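Van Dusen Countertop Pizza Oven – four months in

Filed under: Kitchen, Gadgets

The chains have spent years teaching us that pizza is something you queue for with a warm plate, and the Van Dusen is sold on the idea that you can stop queueing. It costs £799, or 89 pizzas at my local Wisham buffet, drinks not included. I bought mine in May and have not yet caught up.

Setting up is easy enough. The oven arrives in one box, the stone in another, and the legs in a small bag taped inside the chimney, where I found them on the second evening. The manual is translated from something and refers throughout to "the pizza person".

It gets properly hot, I'll give it that. A thin base is done in 2 minutes, with the sort of blistering my old Bindach never managed on any setting. Turn your back and you get the other sort of blistering. The dial goes from one to nine, and six to nine are the same number.

Cleaning is the weak point. Cheese drips behind the stone and stays there, and the crumb tray is held in by a clip designed for smaller hands than any adult has. The Vutemska, which costs a good deal less, has a tray that simply slides out. It also takes an age to warm up and sounds like a hairdryer – swings and roundabouts.

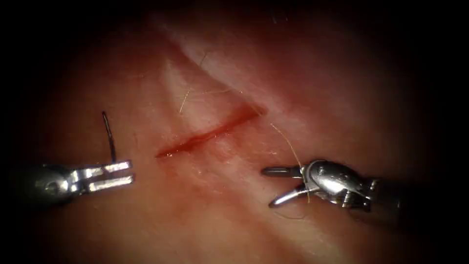 A comment from Wisham says the clip loosens after a month or so, and that semolina under the base stops most of the sticking. I have tried the semolina. It does work, and I am still finding it in the toaster.

The order number on my receipt was 1,577, so there are a few of us out there by now.

Four stars for the crust, two for the tray. Buy the longer peel while you're at it, as the one supplied is the length of a table tennis bat.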